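Part 4: Setting up the Bristus for your first quilt top
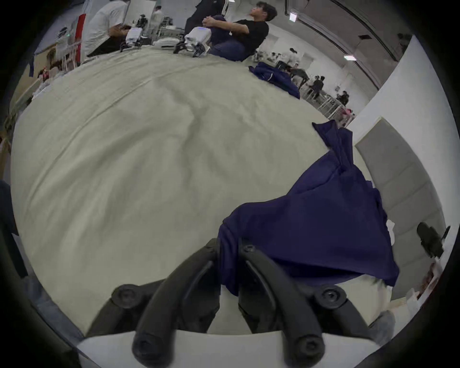
Okay, so by now your Bristus should be out of its box, threaded, and sewing a straight line on scrap fabric. If it isn't, go back to Part 3 and sort that out first, because everything from here on assumes you've got a decent stitch. I wrote this guide for the people in my beginner class who kept emailing me the same questions in December, when everybody gets a sewing machine and no one gets a manual they can stand to read.

This part covers the needle, the quarter-inch foot, the seam guide and the tension, in that order. Set aside an evening. You'll want good light, a cup of something, and a few pieces of plain cotton you don't care about.

What you need

The Bristus with its power cord and foot pedal
The quarter-inch foot (it's the one with the little metal flange on the right side)
Size 80 universal needles
Cotton thread, the same in the top and the bobbin
Scrap cotton, cut into strips
A ruler with clear markings
Masking tape
The small screwdriver from the accessory tray

4.1 Changing the needle

1. Switch the machine off at the side. I know, it's a pain, but do it anyway.

2. Turn the handwheel toward you until the needle is all the way up.

3. Lay a scrap of paper over the hole in the needle plate. I dropped a needle down there on my second day with the machine and spent the rest of the night with a flashlight and a magnet.

4. Hold the old needle with one hand and loosen the clamp screw with the other. Half a turn is plenty. If you keep going the screw comes right out, and it's tiny.

5. Slide the new needle in with the flat side facing the back. Push it up until it stops.

6. Tighten the clamp. Finger tight first, then a nudge with the screwdriver.

Note: The needles that come in the tray are not all the same size. Mine had a couple of heavy ones for denim mixed in, and they'll leave holes in quilting cotton that you can see from across the room. Check the number on the shank before you put one in.

Caution: Never change a needle with your foot anywhere near the pedal. Push the pedal back under the table or unplug it.

4.2 Putting on the quarter-inch foot

1. Raise the presser foot lever.

2. Press the release button behind the ankle. The old foot drops off with a click.

3. Set the new foot under the ankle so the pin lines up with the slot, then lower the lever gently. It should snap on. If it doesn't, wiggle it a little from side to side and try again.

4. Pick straight stitch, center needle position. This one matters a lot! The hole in the quarter-inch foot is small and round, and a zigzag will drive the needle straight into metal.

5. Turn the handwheel by hand through one full stitch before you touch the pedal. You're watching to see that the needle clears the foot on both sides.

Caution: If you hear a tick, stop. Don't sew "just to the end of the seam." A needle that's brushing the foot is going to snap, and the pieces go wherever they like. Wear your glasses if you have them.

4.3 Finding your real quarter inch

The flange gets you close, but close adds up. A quilt top with 10 seams across can come out a good bit narrower than the pattern says if each seam is off by just a thread or two. My friend Valbona Hoxha pieced an entire star quilt that way and had to trim every border twice (she still uses it, it's lovely, it just doesn't quite reach the end of the bed).

1. Cut three strips of scrap, each one and a half inches wide and as long as your hand.

2. Sew them together side by side, with the fabric edge just touching the flange.

3. Press the seams. Press, don't drag the iron.

4. Measure the middle strip. It should be exactly one inch across.

5. If it's wider than an inch, your seams are too skinny. If it's narrower, they're too fat. Move the needle position one click and sew another set.

6. Once it comes out right, write the needle position on a bit of masking tape and stick it to the front of the machine.

Note: Do this test again if you switch thread brands. I went from Dastadetti to a thicker thread halfway through a baby quilt and had to redo a whole row.

4.4 Tension

Leave the dial on 4 to begin with. Really, just leave it there.

1. Sew a line on two layers of scrap and flip it over.

2. Look at both sides. The stitches should look the same front and back.

3. Loops on the underside usually mean the top thread isn't seated. Rethread the top with the presser foot up before you touch the dial.

4. Bobbin thread showing on top means the tension's too tight. Go down half a number and sew another line.

Note: Hrvoje Grgić at the Nikolovski repair counter told me most of the "broken" machines he sees only need rethreading and the lint cleaned out from under the plate. So get the little brush out and look under there before you pack the whole thing into the car.

If you're still getting loops after rethreading twice, change the bobbin. A lumpy one will never sew nicely, no matter what you do up top. Wind a new one at medium speed and keep the thread snug in the guide while it fills.

Leave your test strips pinned together somewhere near the machine, with the settings written on them. You'll need those numbers in Part 5, when we start cutting the blocks.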